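About Amalum

Amalum supplies and installs stone benchtops for homes and small commercial kitchens. The company was founded by Tove Østergaard and works from a single workshop. 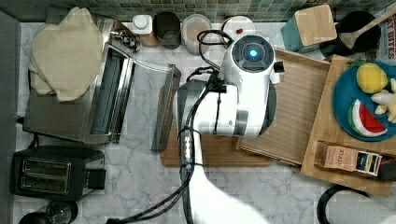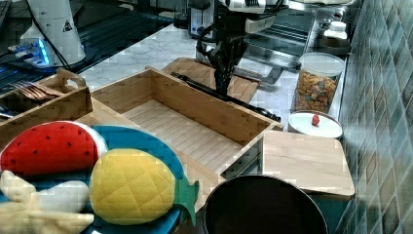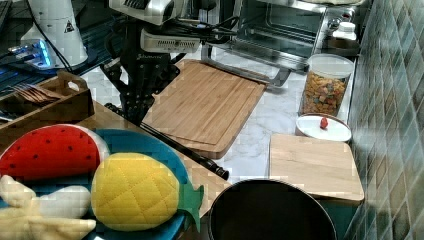

Slabs are cut to a templated drawing and dry-laid before delivery. Standard overhang is 33 mm. Maham Farooqui manages colour matching and sealing. We have completed 2,092 installations. The workshop closes for part of December.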